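Starken Home Navigation Package Now Open to Member Organizations
Dec 6, 2019

Starel is pleased to announce that the Starken simulation package for indoor mobile robots is available for general licensing. The package had been offered on a trial basis to a small number of member organizations since May, and their comments have been taken into account in the present release.

Starken allows a development team to test navigation software in furnished, computer-rendered homes before any hardware is purchased or shipped. The standard license includes 368 apartment layouts with connected rooms, doorways, windows and household furniture. Each layout is supplied with a floor map, a set of starting positions and a list of target objects. Teams may place a simulated robot at any starting position, assign it a target in another room, and record the view from its camera at every step.
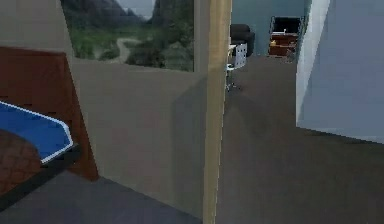

Doorways received particular attention during the trial period. Several participants reported that their software planned a sound route on the map but turned too early when passing from one room to the next, so that the robot came into contact with the door post. The release therefore includes a separate doorway module of 100 short routes, each of which begins in one room and ends in the next. Results are given as completed routes, contacts and distance traveled. Scores from the module are reported separately and do not affect the main navigation score.

Members should note certain limits. Rendering has been kept simple so that the package will run on an ordinary office workstation, and surfaces and outdoor views are less detailed than those of a real home. Starel does not recommend the package as the only means of testing software that relies on fine visual texture. Stairs, pets and moving persons are not included in this release.

The annual license fee is $2,410 per site. Member organizations in good standing pay $700 for the first year, provided that the application is received before the end of May. Both rates include the doorway module, installation support and all corrections issued during the license period. The Chauvin file converter, needed by teams that wish to import their own floor plans, is licensed separately.

Sites already using the Skarau trial build may keep their existing route files, which can be opened in the new release without changes. Application forms may be requested from the Starel licensing office.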